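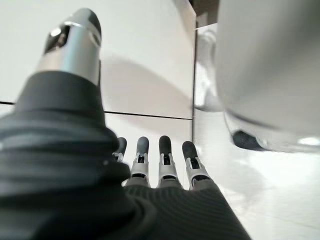 Why does bread dough need to rest before you shape it?

Kneading pulls the gluten tight, and a tight dough fights back. Leave it alone under a cloth and the strands relax, so the piece you wanted to stretch into a long loaf will stay long when you let go. Try it both ways at home, it's such a satisfying thing to feel under your hands!

Week 4 handout: Flour, Water, Time
Instructor: Stela Nistor

Last week we got as far as mixing, so let's pick up with what happens in the bowl once you walk away. Flour holds two proteins that matter to us, glutenin and gliadin. Dry, they do very little. Add water and they start linking up into gluten, even if you never knead at all (this is the whole secret of no-knead bread, and I still find it wonderful). Kneading speeds the job along and lines the strands up.

Our class dough
Bread flour, 374 grams
Whole wheat flour, 117 grams
Salt, 8 grams
Instant yeast, 4 grams
Water: start with 320 grams and add a splash more if the dough feels stiff

Whole wheat drinks more water than white flour does, and it drinks slowly. The bran also has sharp little edges that can cut through gluten, so a loaf with a lot of it tends to come out lower and denser. I like that in a sandwich loaf, but you may not, and you can swap in more bread flour gram for gram. 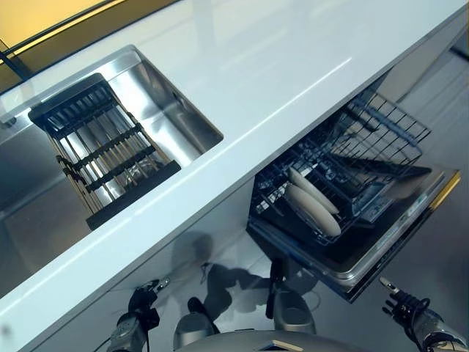
Now for yeast. It eats sugars and gives off carbon dioxide and alcohol, and the gluten traps the gas. A warm kitchen makes it race, a cool one slows it right down, and slow is where the flavor comes from. Put the dough in the fridge overnight and smell it the next morning: a bit nutty, a bit sour, so much more going on than in a two-hour dough!

How to tell when the first rise is done: flour a finger and poke the dough gently. If the dent springs straight back, give it more time. If it fills in slowly and leaves a mark, go ahead and shape. If the whole thing sighs and sinks, it has gone too far, but you can still press it flat in an oiled pan and call it focaccia (I have done this more than once).

For next time
Bake the class dough twice, once with a same-day rise and once with a night in the fridge. Cut both loaves only after they have cooled, and write down what you notice about crust, crumb and smell. Bring a slice of each in a paper bag, labeled. We start sourdough in January, so hang on to a clean jar with a loose lid.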